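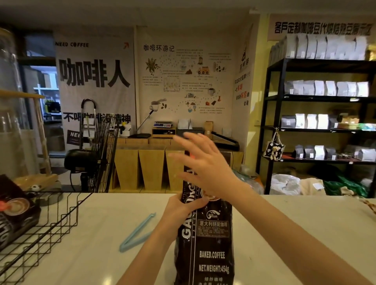
Cómo cuidar el pie de atleta en casa, paso a paso

Si te pica entre los dedos y la piel se te pela o se pone blanquecina, bienvenido al club: el pie de atleta (tinea pedis) es una de las infecciones por hongos más comunes que hay, ¡y casi siempre se puede tratar en casa! Yo lo he tenido dos veces, las dos por andar descalzo en los vestuarios de la piscina, y entre una y otra he ido afinando esta rutina.

Qué necesitas

Una crema antifúngica de farmacia (clotrimazol o terbinafina, por ejemplo)
Una toalla pequeña solo para los pies
Calcetines limpios de algodón o de fibra técnica
Un segundo par de zapatos para ir alternando

Paso 1. Lava y seca

Lava los pies con agua templada y jabón suave, mañana y noche. Luego viene lo más importante de toda la página: secar bien entre los dedos, uno por uno, con toquecitos y sin frotar. El hongo adora la humedad. Mi amigo Hugo Bodin usa el secador en aire frío y está encantado (yo sigo con la toalla, pero su método va de maravilla si tienes los dedos muy juntos).

Paso 2. Aplica la crema

Una capa fina sobre la zona afectada y un par de centímetros más allá del borde. Lee el prospecto, que cada producto tiene su pauta: unos se ponen una vez al día y otros dos. Lávate las manos al terminar, sobre todo antes de tocarte la ingle o la cara.

Paso 3. No lo dejes antes de tiempo

Aquí fallé yo la primera vez. A los 5 días ya no me picaba nada, guardé el tubo tan contento y en abril lo tenía otra vez igual. Sigue con el tratamiento todo el tiempo que marque el prospecto, aunque la piel ya tenga buen aspecto.

Paso 4. Calcetines y zapatos

Cámbiate de calcetines a diario, o más si sudas mucho, y lávalos a 60 grados si el tejido lo permite. Deja descansar los zapatos un día entero entre uso y uso, con los cordones flojos y la lengüeta levantada. ¡Y chanclas siempre en duchas y vestuarios!

Cuándo ir al médico

Pide cita si tienes diabetes o las defensas bajas, si el pie está hinchado, caliente o supura, si las uñas se han vuelto gruesas y amarillentas o si terminas el tratamiento y sigues igual. En el embarazo, consulta antes de ponerte nada.

Si en casa hay alguien más con picor, que empiece a tratarse a la vez que tú, y cada uno con su toalla.

Última revisión: octubre de 2022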